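Ilídio Coelho takes the slow road home

The singer had 4 nights off between the last show of his tour and the first day of work on a new record. He spent them with his wife, their daughter and a borrowed car, driving the coast with no bookings past the first hotel.

"We ate grilled fish and went to bed at nine," he says over coffee. "My manager thought I was ill."

Coelho has been on the road for most of the past two years. The Oro tour started in small theatres and finished in halls he used to clean as a student. The closing night drew 3367 people, his biggest crowd so far, and he still remembers the first one, when the room held 800 and a good part of it stayed empty.

His wife, the actor Renata Baptista, joined him for the last leg after her own series wrapped. The couple have kept their daughter out of the papers and plan to go on doing so. They will talk about the holiday, though, and about the food in particular. Baptista has a long list of bakeries on her phone, marked with stars, and she defends the ratings.

They met at a friend's birthday dinner and argued about a film neither of them had finished. He rang the next day to say he had watched the ending and she was right. They were married in September, in her aunt's garden, with a playlist in place of a band.

"He wanted to sing," says Baptista. "I told him it was his day off."

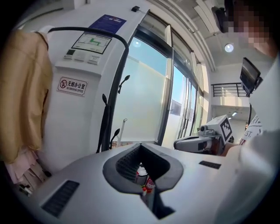
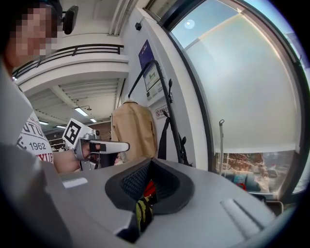
Back to work

The new album does not have a title yet. Coelho is recording it at Zurell, a studio above a row of shops, with the same drummer and bass player he has used since his first single. He starts at 10 in the morning and stops at dinner time. Late sessions, he says, gave him songs he did not like a week later.

Three tracks are finished. One is a duet, and he won't name the other singer until the contracts are signed. Another began as a lullaby and picked up a horn section along the way. Baptista has heard all three and prefers the slow one.

She has a busy season ahead as well. Filming on Nustura, a family drama set in a fishing town, begins once the weather cools, and she has been working on the accent with a coach by phone. The part calls for her to gut fish on camera. She practised on the holiday, in a rented kitchen, with her husband reading out instructions.

There will be no tour next year. Coelho has promised to be home for the school run while Baptista is filming, and he has told his label the same thing. A few single shows are possible in the summer if they are close enough to drive to.

For now the car has gone back to its owner, with sand still in the boot.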